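ビンピッキングキット「Skitov」を箱から出して動かすまで

2025-08-28　文：Okabe

印刷する ｜ メールで送る

4月に届いてからずっと触っているSkitovのビンピッキングキットについて、ようやく手順としてまとめられる状態になりました。付属のマニュアルは英語で、しかも章の順番が実際の作業順と合っていないので、最初の一週間はページを行ったり来たりしていました。同じキットをこれから組む人が、そこで足踏みせずに済めばうれしいです。先に書いておくと、かなり楽しいキットです!

前提として、アームはすでに据え付けてあり、手動で安全に動かせる状態から始めます。アーム本体の設置や安全柵の話はここでは扱いません。そちらは必ずメーカーの資料と職場の規則に従ってください。

■ キットの中身と価格

うちで買ったのはグリッパー、変換フランジ、固定カメラ用のブラケット、ケーブル一式、それにソフトウェアのライセンスが入ったセットです。代理店のIrkomport経由で、税抜2,345ユーロでした。カメラとPCは別に用意します。ライセンスは買い切りで、更新料はありません。ビン(箱)も別売りですが、手持ちのもので十分使えます。

ねじは袋ごとに番号がついていて、全部で19袋。開ける前に番号順に並べておくと後が楽です。私はうれしくなって一気に開けてしまい、M5の長さ違いが混ざって半日つぶしました。

■ 手順1　フランジとグリッパーの取り付け

アームの手先を真下に向けた姿勢で止め、非常停止を押してから作業します。

変換フランジには位置決めピンの穴が二つあり、片方だけ長穴です。丸穴のほうのピンを先に入れ、長穴側をあとから合わせてください。逆にやると入ったように見えて、わずかに浮きます。ねじは対角に、二回に分けて締めます。締め付けトルクはマニュアルの末尾の表に載っています(なぜか索引には出てきません)。

グリッパーをつけたら、電源を入れる前に手で指を開閉してみます。引っかかりがあれば、たいていは輸送用の固定具の外し忘れです。小さいので見落とします。

■ 手順2　ケーブルの取り回し

このキットで一番時間をかけてほしいところです。マニュアルでは半ページしか割かれていないのですが、ここが雑だと後の工程が全部あやしくなります。

まず手首の軸をゆっくり両端まで回し、一番ケーブルが引っ張られる姿勢を探します。その姿勢で、コネクタの根元に少したるみが残る長さに決めます。余らせすぎると今度は箱の縁に引っかかるので、両方の姿勢を何度か往復して確かめてください。関節のところは大きな弧を描かせて、きつく縛らないこと。固定は面ファスナーで仮止めし、翌日もう一度動かしてから本締めするのがおすすめです。

電源線と信号線は、同じ経路に通しても今のところ問題は出ていません。気になる人は分けてもいいと思います。

■ 手順3　ビンの固定

ビンは必ず固定します。指先が底や壁に触れただけで箱はずれ、ずれた分だけその後の把持位置が全部狂います。クランプで縁を挟むのが手軽で、位置を変えたくなったときもすぐ外せます。クランプの出っ張りがアームの通り道に入らないかは、低速で一周させて確認してください。

金属のビンを使う場合、底の反射がカメラに強く入ります。照明を真上から当てず、斜めにずらすだけでかなり改善しました。それでも残るときは、ソフトの「反射マスク」を中程度に。強にすると、白っぽい物まで消えてしまうことがあります。

■ 手順4　キャリブレーション

付属の校正板をビンの底に置き、ソフトの指示どおりにアームを動かして撮影していきます。標準の撮影数では四隅の精度がいまひとつだったので、うちでは200枚撮りました。多すぎると思うでしょうが、自動で回せるのでお茶を飲んでいる間に終わります。

終わったら「検証」タブで四隅と中央の誤差を見ます。中央だけ良くて隅が悪いときは、校正板の置き方が偏っています。撮り足すより最初からやり直したほうが早いです。

■ 手順5　最初の把持テスト

いよいよです。ここまで来るとわくわくして、つい部品を山盛りにしたくなりますが、最初は少なめに、しかも性質の違う物を混ぜて入れるのがいいです。

うちでは、ペットのぬいぐるみのおもちゃ売り場と洗面所を足したような品ぞろえで始めました。柔らかい物、転がる物、細長い物。形も硬さもばらばらのほうが、グリッパーの癖が早くわかります。

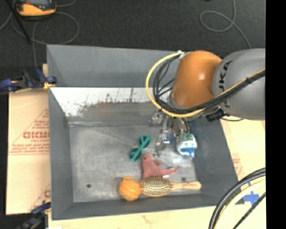

速度は下限に設定し、非常停止に手を置いたまま、まず「接近のみ」モードを実行します。指先が対象の手前で止まり、把持はしません。このとき横から覗き込んで、指の先端が狙った物の中心に来ているかを確かめます。ずれの向きがいつも同じならキャリブレーション、毎回ばらばらなら照明か認識の設定を疑います。

接近が安定したら把持を有効にします。力の設定は対象の種類ごとに保存できるので、次の順で詰めていきました。

1. 一番柔らかい物を、つぶれすぎない力で持てるところまで下げる。
2. その力のまま硬い物を試し、滑るようなら硬い物だけ別の設定にする。
3. 丸い物は最後。壁際に転がったときの進入角度も一緒に調整する。

壁際の物は「壁回避」の余白をどれだけ取るかで結果が変わります。初期値はかなり慎重で、隅の物をほとんど取りに行きません。少しずつ減らし、そのたびに低速で確認してください。

■ よくあるエラー

うちで一番よく見たのは、エラー409です。マニュアルには「要求の競合」としか書かれていませんが、うちの場合は、前の動作が終わらないうちに次の把持命令を送ると出ていました。命令の間に完了待ちを入れたら消えています。

「把持幅が不正」は、指の爪を交換したあとに原点を取り直していないと出ます。メニューの奥、「保守」→「爪」→「原点」です。

カメラが突然見えなくなるときは、まずUSBケーブルを替えてみてください。長いケーブルに替えた直後から不安定になり、短いものに戻したら直りました。

■ しばらく使ってみて

以前使っていたCundhamのキットと比べると、Skitovは組み立てがやや面倒で、そのかわり設定を触れる範囲がずっと広いです。Cundhamのほうは箱から出してその日のうちに動きましたが、把持力を対象ごとに変えることができませんでした。決まった部品を一種類だけ取るなら、今でもCundhamを選ぶかもしれません。いろいろな物を混ぜて試したい人には、断然Skitovをすすめます。

不満もあります。日本語の資料がないこと、爪の予備が付属しないこと、そしてソフトの起動が遅いこと。爪の予備はIrkomportに頼めば単品で買えるので、本体と一緒に注文しておくと送料が一回分で済みます。

ファームウェアを更新するときは、先に把持設定を書き出しておいてください。更新すると初期値に戻ります。書き出しは「設定」→「バックアップ」からで、保存先には英数字だけのフォルダ名を使います。日本語のフォルダ名だと、何も言わずに失敗します。

印刷する ｜ メールで送る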